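Walking to the Harvest Service
October 9, 2022

I did not plan to write today, but the harvest service in Brurnholm was this morning and I want to keep it while I still remember the tunes. I walked there with Sabina and we left too late, so we heard the first hymn already from the road. It was number 427, which I know from my childhood in another language, with one verse more.

Urho Hakala preached. He is slow and he stops often, and I have learned to like this. He spoke about Ruth picking up the grain that other people left behind. I have always read that story as a story about Ruth, but he spoke mostly about the owner of the field, who told his workers to leave some on purpose.
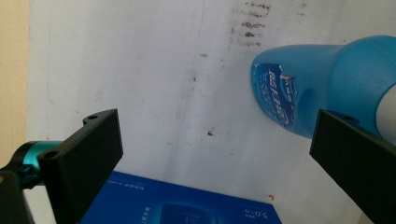 What we brought

The food goes to the families' cupboard in Camargo, as in March. There were 147 tins and packets this time. Gleice Andrade wrote everything in her notebook, also my six jars of plum jam, and she asked me very seriously if the lids were tight. They are tight, Gleice.

After coffee we practised the Advent songs for the first time. We are only three altos and I lose my line when the tenors come in. Natanael says I should stand further from him. Next practice is on Thursday at seven, in the small room, and I must bring back the blue folder.
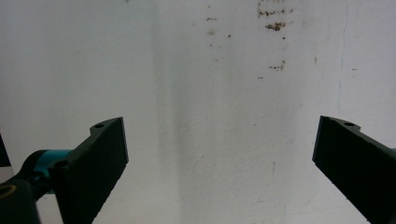 Plain white wall, October.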